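3.2 The vanity cabinet as a storage unit

The second group of furniture covered by the Stidard survey is the bathroom vanity, which we define as a floor-standing base cabinet with a countertop and a sink position, closed at the front by doors, drawers or both. Wall-hung units and open shelves under a basin are treated in Section 3.3. The survey form, Vukix, was the same one used for kitchen base cabinets in Section 3.1, with two changes. The question on cooking equipment was dropped, and a question was added on what is left out on the countertop between uses.

Vanities were recorded in 87 households in the Nistitard district. In each household one adult kept a log of door and drawer openings over a period of 10 days, noting the door or drawer used, the item taken out or put back, and whether the other hand was occupied at the time. The logs contain 616 entries after duplicate lines were removed. Visits took place in March, before the logging period began, and were limited to a sketch of the front of the cabinet, a list of contents by compartment, and measurements of the free floor in front of the doors.

The most common layout in the survey is a pair of hinged doors that meet at a center seam. The space behind them is usually undivided, apart from the drain pipe and the shutoff valves, and the doors open away from each other. In this layout the handles are normally placed close to the seam, one on each door, so that either door can be opened from a standing position in front of the basin. Figure 4 shows a cabinet of this kind. The two small drawers to the right of the doors have knobs, and a mixed set of hardware like this was found in many of the households we visited.
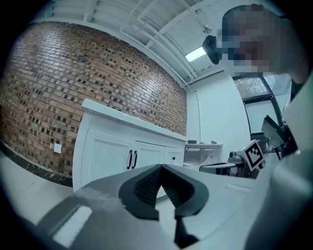
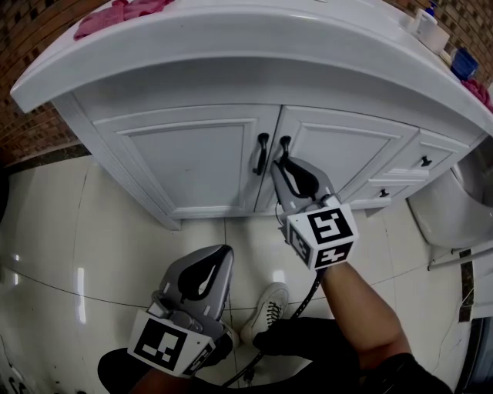

Figure 4. White vanity cabinet with paneled doors and vertical black handles on either side of the center seam.

Handle form was coded separately from handle position. A vertical pull can be taken with the whole hand or hooked with one or two fingers, and participants who had their other hand occupied tended to describe the second of these. A small knob calls for a pinch. In the log entries, knobs were mentioned more often in connection with wet or soapy hands, and several participants wrote that they opened a drawer by its upper edge instead. We did not ask about this directly, and the remarks should be read as comments offered by the participants without prompting.

Door use was uneven. In households with a two-door vanity, one door was often opened far more than the other, and the contents had settled to match. Items in daily use stood at the front behind the preferred door. The space behind the second door held reserves, cleaning products and things whose owner could no longer be named with certainty. The preferred door was not always the one nearest the participant's stronger hand. In narrow rooms it was the door that could be opened fully without touching the toilet, the bathtub or the room door, and this was true even where the difference in free swing was small. A clear floor of 70 cm in front of the cabinet was enough for most participants to open both doors and crouch. Below that value they reported stepping to one side first, or opening a single door and reaching across behind the closed one.

Drawers beside the doors were used in a different way. They held small, light objects that would fall over or be lost on a deep shelf, such as combs, hair ties, nail scissors and adhesive bandages. Where two drawers were stacked, the upper one was usually assigned to a person and the lower one to a type of object - first aid supplies were a frequent choice. Participants seldom searched a drawer with both hands, and they seldom closed it between two items taken in the same visit. Doors, by contrast, were closed almost at once, and the reason given was that an open door was in the way of the feet.

The countertop question produced the most detailed answers. Towels, soap, small bottles and boxes were left out in nearly all households, although most of these had a place inside the cabinet. Participants did not describe this as untidiness. They distinguished between things that were out because they were in use and things that were out because they had not been put away, and the two groups were kept in different areas of the same surface. Folded towels were generally placed at one end, away from the faucet. Cleaning of the countertop was reported as the main occasion on which items went back behind the doors, and the log entries for putting away are accordingly bunched on one or two days.

Two limits apply to the material in this section. The logs were kept by the person using the cabinet, and short openings in the early morning are likely to be missing from them. In addition, the survey form records whether a compartment is full only on a scale of three steps, which proved too coarse for the large space behind the doors. A cabinet with a crowded front row and an empty rear was given the same code as one packed to the back wall. The Gautam version of the form, used for the linen closets in Section 4, divides each compartment into front and rear halves and avoids this problem, but the vanity data could not be recoded from the sketches. Contents are therefore reported by compartment in Table 5, with no value given for depth.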